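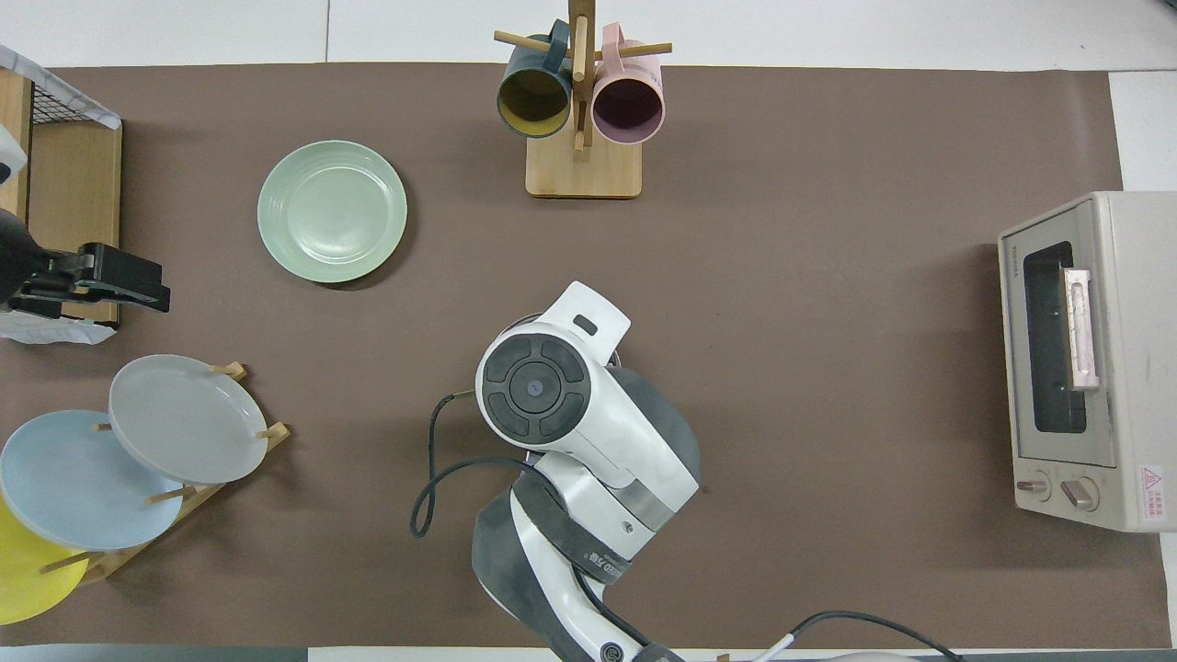 Re: [kitchen-surfaces] Silicone mats, oil film and the cleaning schedule

From: Ifeoma Nwankwo
To: kitchen-surfaces list
Date: 23 April 2024

Wenceslao Cárdenas wrote:

> We run the teaching kitchen at Girkow with the same counters as before
> the refit, and the mats on them are on their second year. After the
> October session they started to feel tacky even straight after washing.
> Not dirty, no smell, but flour sticks to them and a sheet of paper laid
> on one will lift it at the corner. We wash with the ordinary dish liquid
> and hot water, rinse, and hang them on the rail.
>
> Two questions. First, is this the mat breaking down or is it residue?
> I have been told both. Second, does anyone have a written procedure for
> getting it off that does not involve solvent? The students do the
> cleaning and I would like to keep it that way.
>
> I also saw the old post from Ramow recommending boiling. Our largest pot
> will not take a mat without folding it, and I don't want creases.
>
> Wenceslao

Wenceslao,

I'll take the questions in order and then get to Ramow's post, parts of which I would no longer follow.

1. Residue or breakdown

Almost certainly residue. Cured silicone is fairly inert under kitchen conditions, but it takes up a small amount of oil at the surface. Dish liquid removes what sits on top and leaves most of what has gone in. When the mat is next heated, some of that oil comes back to the surface and begins to polymerize, the same way it does on a sheet pan. The film is thin and colorless at first. Later it goes yellow, and by then it is much harder to shift.

A mat that is breaking down looks different. The edge goes chalky or crumbles when you pinch it, or the glass mesh (if there is one) shows through. If you see mesh, stop reading and throw the mat out. Loose fibers can't be cleaned out of dough.

A quick test: put a drop of water on the tacky area and another on the underside, assuming the underside has not been in contact with food. On clean silicone the drop beads up. On an oil film it will usually bead too, so the drop alone won't tell you much, but drag a fingertip through each one. On the filmed side the finger skips and catches. On the clean side it slides. Do this at room temperature with the mat flat.

The other possibility is the detergent itself. Liquids with added hand softeners leave a film that feels very similar, but it comes off with plain hot water and a lot of rinsing. Try that on one mat before doing anything else.

2. Procedure without solvent

We have used the following at Espinoza for three years. It was written for plain and mesh-reinforced baking mats. I have not tested it on mats with printed measurements, where the ink may be on the surface.

a) Scrape off anything solid with a plastic scraper. No metal, and no scouring pads on either side.

b) Mix a paste of baking soda and water, thick enough to stay put on a vertical surface. Spread it over the tacky area and leave it for 15 minutes.

c) Rub in small circles with a soft nylon brush. Rinse with hot water.

d) Lay the mat flat on a sheet pan and heat it in an oven at 180 C for 23 minutes. Run the extractor. There will be some smell on the first pass and very little on later ones.

e) Let it cool on the pan until you can hold it. While it is still warm, wash it with unscented dish liquid, then rinse until the water sheets off without any foam.

f) Hang to dry. Don't use a towel. Terry cloth leaves lint that is nearly as annoying as the film.

For bad cases, repeat (b) through (e). If three rounds make no difference, the film has fully polymerized and I would retire the mat to non-food use. They are perfectly good for rolling clay, or for keeping a mixer from walking.

For anyone reading in Fahrenheit: set the oven to 350 and leave it there. The exact number matters less than staying well under the maker's stated limit. Check that limit before the first run. Cheap mats are sometimes rated lower than you would expect, and a few are not rated for the oven at all.

3. Boiling

Ramow's post is in the archive as message 393. The boiling step works for small items such as muffin cups, spatula heads and pastry brushes. For mats I see two problems. The first is the one you raised, the folding. A mesh mat folded in a pot can crack the glass along the crease, and you may not see the damage until later. The second is that the oil lifts off and floats, so when you pull the mat up through the surface it picks up a fresh coat on the way out. If you do boil, flood the pot with hot water from the tap until the top layer runs over, and only then take the item out. Ramow left that out, and I suspect it explains the mixed reports in the replies.

The same post suggests a splash of bleach in the rinse. I would skip it. It does nothing to oil, it is unpleasant in a warm room, and it should never be in reach when someone is also using vinegar.

4. Keeping it from coming back

Most of the buildup I see comes from spray oil. The sprays contain lecithin, and lecithin goes tacky under heat much sooner than the oil does. Baking mats don't need greasing. If a recipe insists, brush on plain oil or melted butter and wash the mat the same day. When we banned sprays near the mats, the deep clean went from monthly to once a term.

Second cause: stacking. Mats stored flat on top of each other pass oil from face to face, so one neglected mat will spoil the pile. Your rail is better than what most kitchens do. If you must stack, put parchment between them.

Third: using one set for everything. We keep separate mats for baking, for rolling and kneading, and for protecting the counter under appliances. The counter mats never go in the oven and the baking mats never go under a mixer. They are labeled on the corner with a laundry marker, on the underside, and the label gets renewed when it fades.

5. Detergent

You didn't say which liquid you use. We moved to Pastik unscented and have had no film from it so far, but the rinse step may deserve as much credit as the product. Whatever you choose, measure it. Students pour until they see foam, and the excess has to go somewhere. One pump from a dispenser into a full sink is plenty for a set of mats.

Hard water makes all of this worse. If your taps show scale, add a vinegar rinse after step (e), one part white vinegar to four parts water, then plain water again. Don't combine it with the baking soda step. The two cancel each other and you end up with salty water and a mess in the sink.

6. For the archive

The thread on dishwashers from last October is worth reading next to this one. The short version is that the dishwasher is fine for the silicone but the detergent tabs leave their own film, and the mats tend to flop onto the heating element. Several people there clip them to the upper rack with stainless binder clips. I haven't tried it.

Could you report back on two things when you have a chance: whether the hot water rinse alone changed anything, and whether the tackiness is on both faces or only the upper one? If it is both, I would look at how the mats are hung. A fold over the rail brings the faces together at the bottom if the mat is long, and that gives you the stacking problem in a different position. Clips at one edge would fix it.

If the first mat comes out well I'd still do the rest in small batches. One pan per oven shelf, nothing overlapping, and nobody should be baking in the same oven until the smell has cleared.

Ifeoma Nwankwo
Espinoza test kitchen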